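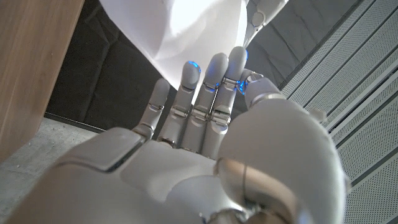
Clearing a grip-hold fault after a two-handed fabric or film task

Fault 1311 is raised when one hand is commanded open while the other still reports contact on the same item. The arms hold position and the fingers stay closed. It is easy to make this worse by pulling the item free by hand, so follow the order below.

1. Press the stop on the pendant. Do not cut power at the wall, as the arms will sag.
2. Save the log before you clear anything. The last 140 lines are enough.
3. In the Tamuno console, set finger force to 13 per cent on both hands.
4. Open the thumb first, then the fingers, one hand at a time.
5. Remove the item and run the contact zero with both hands empty.

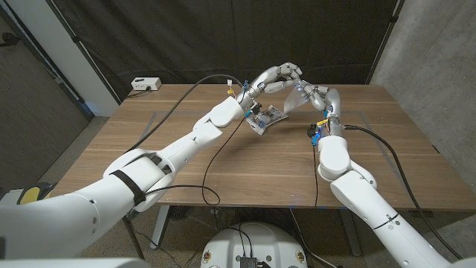 Cable snag is the other common cause, and the log won't show it. If a wrist cable catches, the wrist lags its target and the controller reads the drag as grip load. Check each run from the wrist to where it leaves the table. Loops that hang over the front edge need the most care. Thin clear sheet held between both hands adds to the trouble, as it gives very little contact signal.

If 1311 comes back after two clears, leave the arms stopped and send the log to Jummai Garba. Do not raise the timeout past 2000 ms to hide the fault.

Last revised 30 Aug 2020, U. Idahosa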